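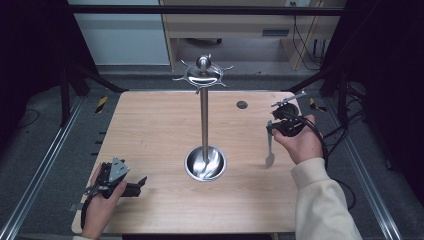 Utensil stand with all hooks free and a spoon to the right of it, Olteanu open day, Cetavach.

Home | Visits | Kitchenware | Materials | Archive | Contact

Visit report: Olteanu metalware, Cetavach
Posted 1/21/18

Olteanu makes stainless steel kitchen goods in Cetavach and opens the plant to outside visitors twice a year, in January and again in June. I went for the Surent, their countertop utensil stand, and skipped the pan line entirely. The tour begins at the stamping shop and ends in a carpeted room where the finished stand is set out on a light wood table.

The stand has few parts: a shallow bowl-shaped base, a thin vertical pole, a round top tier with short curved hooks pointing outward, and a knob over the center. Height on the data sheet is 395 mm. The sheet gives no figure for the weight of the base, and I could not get one on the day.

Stamping and forming

The base starts as a flat blank and is drawn to shape in a single press stroke. Ileana Buzatu, the production engineer leading our group, put two blanks side by side, one before drawing and one after, and let us check the rim with calipers. The rim of the formed piece was slightly thicker than its center. She said the tolerance there is loose and the one at the pole seat is tight. A pole that leans can be seen from across a kitchen, and customers return it.

A batch is 2000 bases. The press is then cleaned down and the tooling changed for lids. The hooks are bent from wire on a separate machine, which was stopped during our visit for a tool change, so I have no cycle time for it.

Polishing

Laurențiu Matei runs the polishing cell. The base goes through 3 wheels, coarse to fine, and the knob gets the same treatment in a smaller fixture. The inside of the bowl takes longest. Any flat spot left by the wheel bends the reflection of the pole, and he checks for this by standing a straight rod in the bowl under a strip light and looking at its mirrored end. Rejects go back to the second wheel. The compound comes from Hendirix. I asked about changing suppliers and was told they had tried one other and gone back.

The polishing cell is the loudest part of the plant. Ear protection is handed out at the door and collected on the other side.

The finished stand

With nothing hanging from it, the stand looks bottom-heavy, and the base is in fact where most of the metal goes. The hooks are short. A spoon with a hole or loop in the handle is what the design assumes; ordinary table cutlery has neither, and the data sheet does not mention this. I would add a line to it. The open shape of the hooks does suit one-handed use, as the handle has to clear only a small rise before it drops into place.
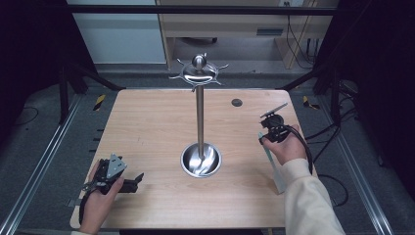 The other point I wanted to settle was the load on one side. Ms. Buzatu's answer was that the base is sized for the worst case, all the heavy tools on adjacent hooks and none opposite. The hook joint is tested to 1000 load cycles at the plant. The test weight was given to us verbally and I did not write it down, so I leave it out.

Cleaning is by hand. The bowl will catch drips from hung utensils, and a bright surface shows every water mark. Mr. Matei recommends a soft cloth, used in the direction of the polish, and no scouring powder. A brushed finish on the inside of the bowl would hide more. It has been quoted for a hotel customer but is not in the catalog.

Practical notes

Registration is by email and the group is kept small. Closed shoes are required in stamping and polishing. Photography is allowed in the last room only. Parking is behind the loading dock, and the entrance is on the other side of the building, a longer walk than the map suggests. The next open day is in June, when the hook bending machine should be running. Questions about wire grade are best sent ahead, as the person who buys the wire does not attend.

14 shares | 6 comments

Related
Drawn or spun: how to tell a bowl by its rim
Wall rail or countertop stand for a small kitchen
Polishing compounds: notes on storage
Visit report: a cutting board shop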